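July, quarter to ten at night

I meant to write this at lunch and of course didn't, so now it's late and my tea has gone lukewarm and I'll have to be quick about it (I won't be quick about it, I never am).

The rain started before I was properly awake and carried on all morning, the steady kind that gets into the cuffs of your coat. I had the heater going in the car the whole way up to Clanirach and still arrived with cold feet. I do love the hall in winter, though. There's a smell to it of floor polish and old urn, and for the first ten minutes you have the whole place to yourself and can hear the gutters running.

It was my turn on supplies this month. I've always had a soft spot for that job, which I know is a strange thing to admit to, even in my own diary. Subbarao Kartha used to do it before his knee went, and he taught me to get everything out onto the counter first, before a single thing goes into a cupboard. Otherwise you shove the new in front of the old and in spring you find a poor squashed roll at the back that's been there since the year before. So out it all comes. I like the white counter for it, and that pale brick wall behind, it makes the whole business feel calm and a bit like playing shops when I was small.

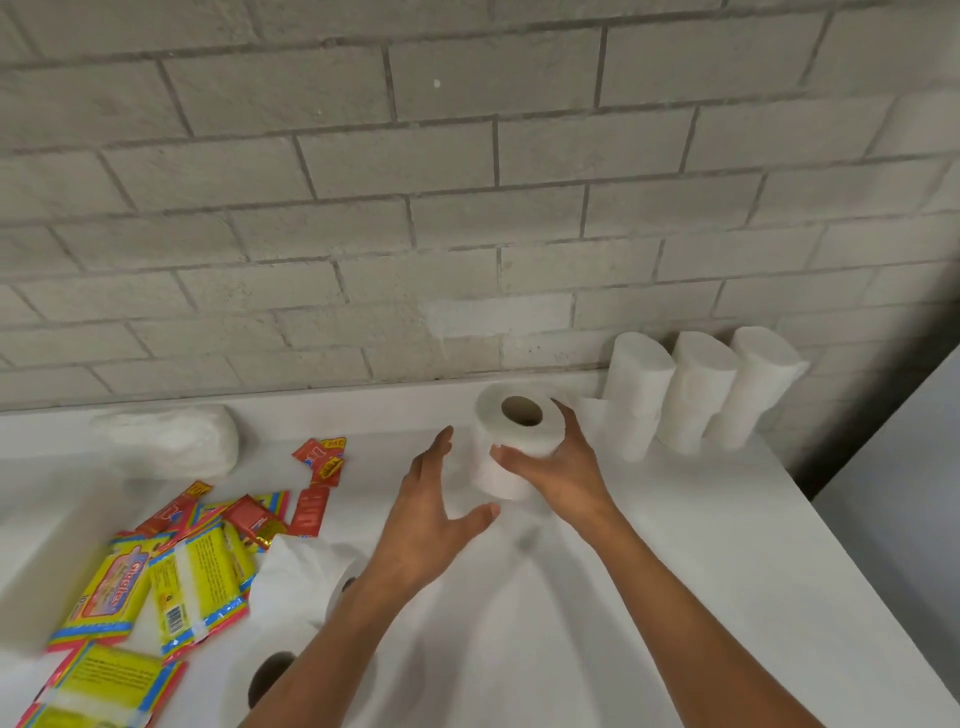

I do prefer the toilet rolls that come wrapped one by one, even though my sister says it's wasteful and she's probably right. They keep so much nicer in a damp building. We had the loose ones from Warnetti a couple of winters ago and they went soft as old bread by August. The wrapped ones stand up like little parcels, and there's something very pleasing about lining them up against the wall. The bill came to $114 with the hand soap, and I've tucked the receipt into the blue folder before I can lose it, as I did last time, when I turned the car upside down and found it in my gumboot.

I rang Subbarao while I was having my sandwich, to tell him his system was still in good working order, and we talked for much longer than either of us intended. He's 62 next birthday and says he feels every bit of it on the stairs. His daughter has moved to Chauke for the new job and he's pretending not to mind. I said he should come up to the hall when the weather clears and sit on the good chair and boss me about, and he laughed and said he might, and I hope he does. I miss him on supply mornings. He used to hum the same four bars of something the entire time and never once got to the end of the tune.

After lunch I thought I'd better see to the rest of the kitchen, which I'd been putting off. I'm fond of that sink! The drainboard is a proper one, with all those ridges fanning out, and you could stand a week's worth of cups on it. Mum had one very like it and I used to run a teaspoon along the grooves to make it sing until she told me to stop. I thought of her quite a lot today, now I come to write it down. She couldn't walk past a counter without wiping it and I seem to have turned into exactly the same woman, cloth over the shoulder and all.

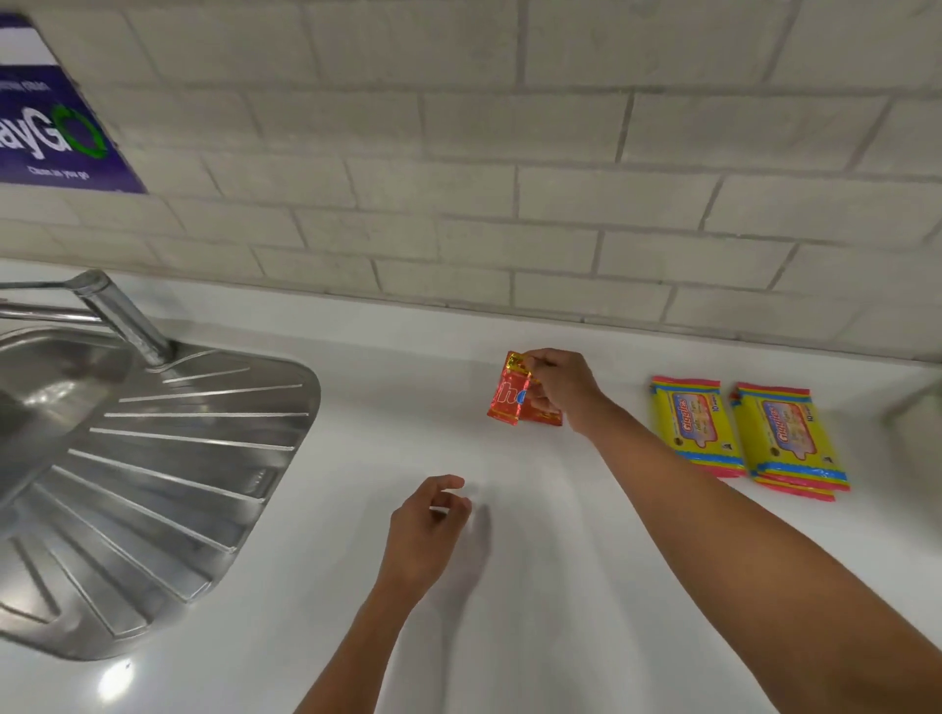
The sink end of the counter, with the "Clean as you go" sign up on the wall. Mum would have approved.

I didn't get to the top cupboard. It wants a proper clear-out and the step stool wobbles, so I've left it for next month and written it on the list along with a new washer for the outside tap and more of the Velex cream for my hands, which are like sandpaper.

Home by four, wet through again just from the gate to the door. Made the barley soup, too much of it as usual, and took a jar next door while it was still hot. They had the fire going and I stayed for one cup and then another. The dog slept on my foot.

Must ring about the car in the morning, and find my other glove.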